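July, after supper

Fatos Tomić came by again with ideas about my counter. The latest is a method out of a booklet from a company called Setasen, which says a kitchen should have a "resting surface" and that everything else should "serve it." I asked what a toaster serves. Toast, he said, and went on reading.

The booklet promises I'll save 3 minutes a meal. I doubt it. I spent longer than that this afternoon deciding where the cutting board goes, and I still say it's too big to rest anywhere except the middle. So the middle is where it went. Fatos called that a breakthrough. 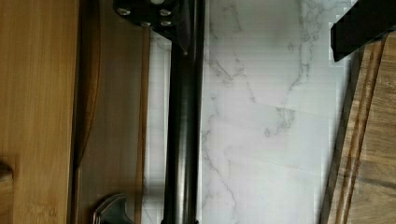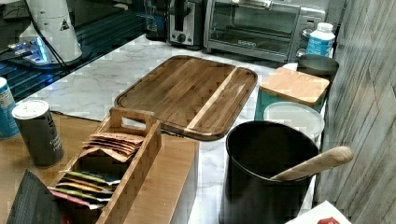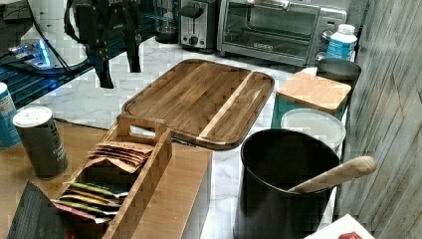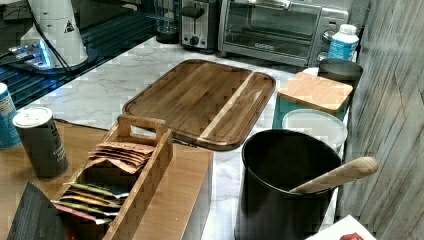

I'll give him the back row. Toaster next to toaster oven makes sense, though I don't see why I need both and have never heard a good argument for it. The white bottle can stay in front of the oven for now. The bamboo lid on the teal container looks nice, I admit, but a nice lid never made anyone cook.

The tea box is where we fell out. He wants the packets sorted by color. I want the ones I drink at the front, and I don't drink by color. It stays on the wooden table, with its handle at the back, and he can sort his own tea at home.

He also wants me to order a rack from Plastano, 80 dollars before shipping. For a rack! I said I'd think about it, meaning no. The spoon crock does fine and I've had it since the Camacho Street apartment.

Will give the whole business until August. My guess is that the board will be buried under mail by then - it always is - and Fatos will have moved on to somebody's garage.

Need dish soap and lemons.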